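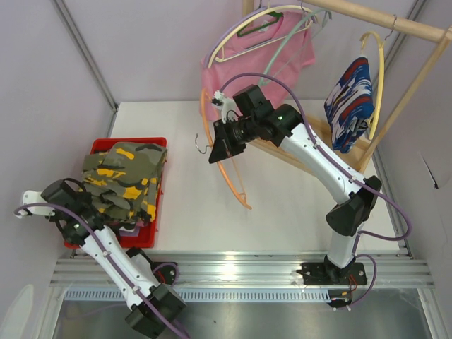 A comment under my last post argued that 200 demonstrations of one shirt will teach a policy that one shirt and very little else, and that I should have spent the same hours on 200 different garments. The commenter signed off as "an unconvinced reader" and attached a fair question: what did I think the repeats were buying me?

The short answer is grasp precision. The long answer is the rest of this post, and it ends up closer to the reader's position than mine was last month.

Background for anyone arriving from a search. The task is putting clothes on hangers with two arms. One arm picks the garment out of a tray, the other holds the hanger, and the finished item goes on a small rack. I record each attempt as an episode and train on the ones that pass review. The recording software is Hesenier, which writes joint positions, gripper openings and all camera streams into one folder per episode. The training code is a branch of Plorkach with my own data loader.

My first plan was simple. Pick one garment, one hanger, one tray position, and record until the policy could do it. Then add a second garment. I got to 200 episodes on the first shirt and the result looked very good as long as the collar started within a few inches of where I had usually put it. Turn the shirt over and the left arm went to the same spot and closed on nothing.

This is the well-known failure, and I had read about it before I caused it. What I had underestimated was how regular my own hands are. I believed I was dropping the shirt at random. When I plotted the first grasp point of every episode, most of them fell in a patch the size of a playing card. I drop things the same way every time, and so does everybody else, I suspect.

So the second plan has a reset procedure. Before each episode a script prints a line with four fields: garment, hanger, tray offset and tray rotation. I set up whatever it says. For the garment's pose I pick it up by a random point, let it hang, and lower it into the tray without fixing anything. If the result looks awkward, it stays. The urge to tidy a sleeve is strong and needs watching, mostly late in a session.

Clothes already on the rack are part of the setup too. With an empty rail, the policy learned to put the hook anywhere along it. With other items in place it has to find a gap, and early versions pushed the neighbors off the end. I now vary how full the rack is, and I leave bare hangers on it as well as dressed ones. Bare hangers turned out to matter. A policy trained without them treated any exposed hanger hook as its own and lost track of the one in its gripper.

Colors are mixed on purpose. Plain fabric is easy for the cameras and gives a false sense of progress. Busy prints break up the outline, and folds that a person reads at once become hard to separate from the pattern. Camouflage is the worst I have tried so far. I keep it in the rotation at the same rate as everything else.

Now the numbers, such as they are. A session is 64 episodes, which is where my attention starts to go. I stop there even if things are going well. The goal for this round is 2,000 episodes that pass review. Review means watching each one at double speed and marking it keep, trim or drop. Trim is for long pauses at the start, which otherwise teach the arms to sit still and think. Drop is for anything where the garment was saved by luck.

I do keep recoveries. If the hanger slips in the gripper and I regrip it, that episode stays, pause and all. In the first set I threw those out as mistakes, and the trained policy had no idea what to do once a hanger rotated. It would carry on with the rest of the motion as if nothing had changed.

Two hardware notes. Cable slack at the wrist needs to be checked at full reach in every session, not only after assembly. A loop that is fine in the middle of the table can pull tight in a far corner, and the drag shows up in the joint data before it shows up anywhere else. Also, the wrist cameras drift. I bought an Ultex calibration target and run it at the start and end of each session. If the two results disagree by more than my limit, the whole session gets a flag in the metadata and is left out of training until I have looked at it.

Back to the comment. I still think repeats have a place. The insertion step, where the end of the hanger goes into the neckline, has a small margin, and variety alone did not get me there. My current split gives that step extra episodes starting from mid-task, with the garment already held, while the full task gets the wide variety. Hesenier can start a recording from a saved arm pose, so this costs little.

The open problem is stretch. Knits give when the hanger pushes on them and woven cloth does not, and the cameras see that too late to help. Amegashie sells a fingertip sensor that might catch it earlier. I have one on order and will run the same 64-episode session with and without it before changing anything else.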